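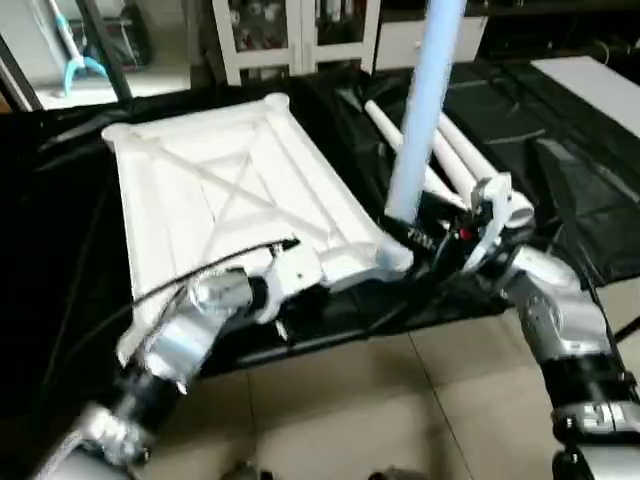 뒤집힌 흰색 상판 옆에서 다리 하나를 세워 든 오른쪽 팔

대문 최근 바뀜 분류 찾아보기 도움말
공방 백과 > 로봇과 자동화 > 손수 만든 것들 > 폴턴(Follton)

폴턴(Follton)은 집이나 공동 작업실에서 가벼운 조립식 가구를 맞추는 데 쓰려고 만든 양팔 로봇 작업대이다. 브롤트니스(Broltness)라는 작은 공동 작업실에서 처음 꾸려졌으며, 이름은 그곳 사람들이 쓰던 낡은 공구함에 적힌 글자에서 따왔다고 전한다. 이런 작업대가 대개 그렇듯 처음부터 도면이 갖추어져 있던 것은 아니고, 틈나는 저녁마다 조금씩 손을 보다 보니 어느새 지금의 모습에 이르렀다.

구성

기본 구성은 두 팔과 그 사이의 작업 면이다. 한쪽 팔은 부품을 붙들고 다른 쪽 팔은 부품을 옮기거나 끼우는 것이 보통이지만, 역할은 일감에 따라 얼마든지 바뀐다. 두 팔을 움직이는 프로그램은 메르코눔(Merkonum)이라 부르는데, 동작을 짧은 토막으로 나누어 저장해 두었다가 순서대로 이어 붙이는 방식이라 처음 만지는 사람도 비교적 금세 익숙해진다. 다만 토막을 이을 때 팔이 잠깐 멈칫하는 버릇이 있어서, 오래 써 온 사람들은 그 짧은 멈춤을 두고 “숨을 고른다”고 정답게 부르기도 한다.

탁자 조립

가장 널리 알려진 과제는 다리를 끼우는 흰색 플라스틱 탁자이다. 상판을 뒤집어 놓으면 밑면에 비스듬히 엇갈린 보강 살이 드러나고, 모서리마다 다리를 받는 둥근 구멍이 있다. 사람에게는 차 한 잔이 식기도 전에 끝날 일이지만, 로봇에게는 긴 다리의 기울기를 맞추는 것부터가 만만치 않은 공부거리가 된다.

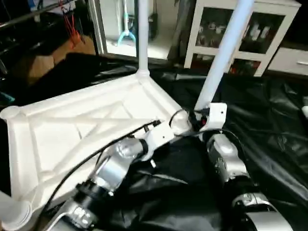
Noémie Guérin

다리를 구멍에 맞추는 단계에서는 위쪽 끝보다 아래쪽 끝을 먼저 살피는 것이 좋다. 다리가 길다 보니 손목이 조금만 틀어져도 반대쪽 끝은 제법 크게 흔들리고, 그 흔들림에 마음을 빼앗기면 정작 중요한 나사산을 놓치기 쉽다. 브롤트니스에서는 이 동작 하나를 다듬는 데 100시간 이상을 들였다고 하며, 그 무렵의 연습 기록은 지금도 작업실 공책에 꼼꼼히 남아 있다. 처음에는 12초 동안 쉬지 않고 돌리게 했으나, 나중에는 조금 돌리고 쉬었다가 다시 잡는 쪽으로 바꾸었다.

이 방법은 흔히 ‘게랭(Guérin)식 되잡기’라고 한다. 먼저 다리를 반대 방향으로 살짝 돌려 나사산의 시작점을 찾고, 걸리는 느낌이 오면 그때부터 천천히 조인다. 손으로 병뚜껑을 닫을 때 저도 모르게 하는 동작과 무척 닮았다.
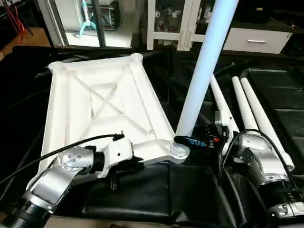

나사산이 있는 모서리 구멍에 끼워진 다리와 옆에 놓인 나머지 다리들

작업 면과 전선

작업 면에는 어두운 색 깔개를 까는 일이 많다. 흰 부품이 또렷이 구별되고 긁힘도 덜하기 때문인데, 번들거리는 재질이면 주름마다 빛이 맺히므로 조명 자리를 이리저리 옮겨 가며 맞춰 주어야 한다. 팔을 따라 지나가는 전선도 자주 이야깃거리가 된다. 너무 짧으면 손목이 돌다가 당겨지고, 너무 길면 고리가 져서 부품 위로 늘어지므로, 팔을 가장 멀리 뻗은 상태에서 길이를 재는 것이 관례이다.

같이 보기
양팔 조작, 나사 체결, 메르코눔, 브롤트니스 공동 작업실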